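Hisura handheld gripper

The Hisura is a two-finger gripper held in the hand, one for each side, used to record how people move objects so that a robot arm can copy them. It is sold by Ullari and is most often compared with the older Arnley unit.

Ullari says grip data from the Hisura carries over to any arm with similar jaws. Support for this is thin. The usual source is a bench trial run by Danuta Makowska, which logged 154 picks over 20 objects. The arm repeated nearly 100 of them, but the trial had no control group and the failed picks were not sorted by cause. 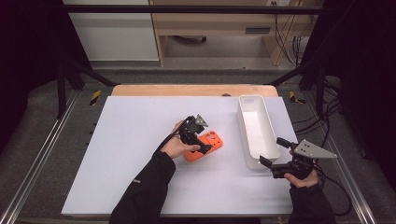

Handheld grippers over a white board with an orange phone case and an empty white tray.

Thin, flat items remain the weak point. Critics note that a person will tilt the wrist without thinking, and an arm with less reach can't follow. The Akbari controller is said to correct for this, though its maker has published results for only 8 objects, all of them boxes.

Print this article | E-mail this article

Related articles
Arnley gripper
Akbari controller
Parallel jaw
Teaching by demonstration

Comments (3)
tomcat_r: "Any arm" is doing a lot of work in that claim.
pellworth: We got worse numbers than Makowska with the same jaws.
jmk: Needs a source for the wrist part.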